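Notebook, Tuesday, after lunch

Foam tidy-up, table two. Retaped the grid again. I have now laid so much blue tape on this table that I could claim it as a dependent. Hòa wants square cells. I gave her cells that are square in the sense that they have four sides, and she wrote "fine" on the whiteboard and underlined it, so I'm choosing to take that as praise.

Method, for whoever does this next: long strips first, pulled off the roll in one go and laid down slack. If you stretch the tape it creeps back overnight and you get a wave in it. Cross strips after. Rub the crossings with the back of a spoon. The spoon lives in the Hastum drawer and it is not for yogurt, whatever the evidence suggests.

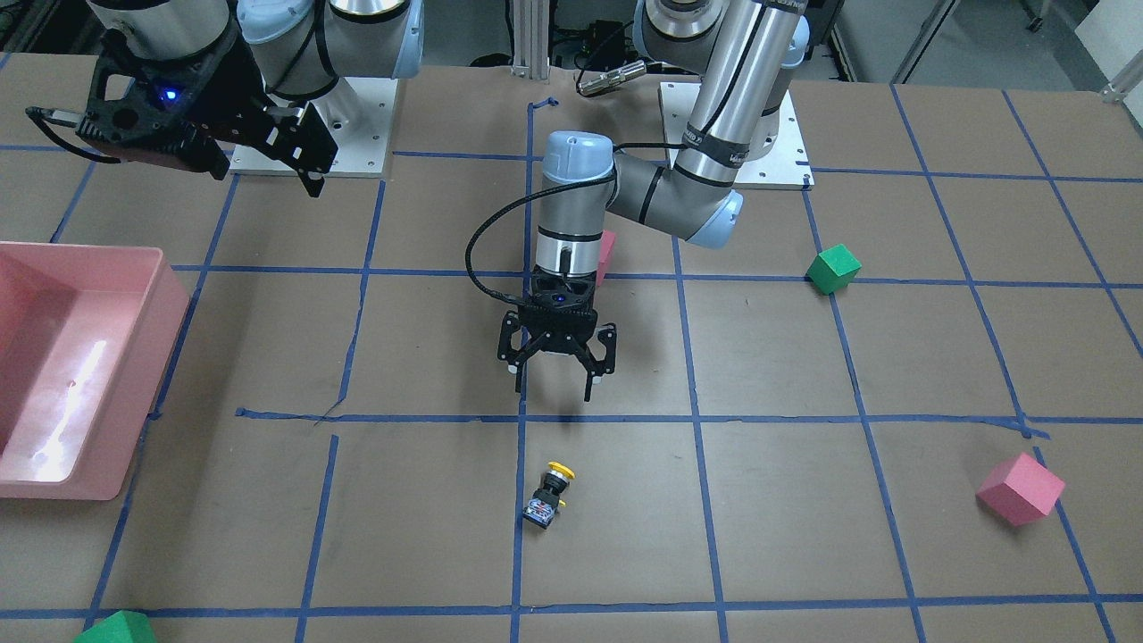 The cubes are from the Cluslow order, a bag of 500, which seemed a sensible number until the bag arrived and needed its own shelf. I counted them in on Tuesday morning because the packing slip said to report shortages. 435. Reported. Cluslow replied that foam "settles in transit." I have asked where the other 65 settled.

We only put a handful out at a time anyway. The dented ones go in a separate tub. A dented cube sits at a tilt, then somebody nudges it, then there is a discussion. Pink takes dents worse than green, or it shows them more. I'm not going to run a study on it.

Cleaning. The tabletop marks if you so much as think about it. Tried the Irkalik spray, which smells like a dentist's waiting room and leaves a haze you can see from the door. Plain water and a rag did about as well. Wipe along the tape, never across it, or the edges lift and turn furry.

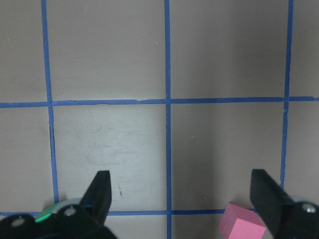
Tape grid with scuff in one of the cells. Edges already fraying.

I'd like to say the scuffing is under control. What I can say is that I've stopped circling the marks in pencil, and that has cut down on pencil. Next try is the white eraser block from the Trịnh box, on a corner first, with someone present who can be blamed.

Joins: I ran out of roll halfway along one strip and had to start another on top of it. Overlap is short and lies flat enough to live with. Doubled tape at the crossings is worse, it bunches if you're in a hurry, and I was. Eighteen minutes start to finish, against a personal best I won't be writing down.
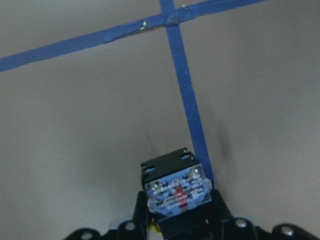 Phong Trương: Please stop overlapping the joins. Butt the ends together and trim with the blade, the overlap picks up every crumb in the building. And I have your spoon.

Noted. New blade needed, ours is the one that opened the Cluslow bag and has been sulking since. Will redo the bad crossings before the weekend and leave the rest until Hòa brings a ruler. Spoon to be returned.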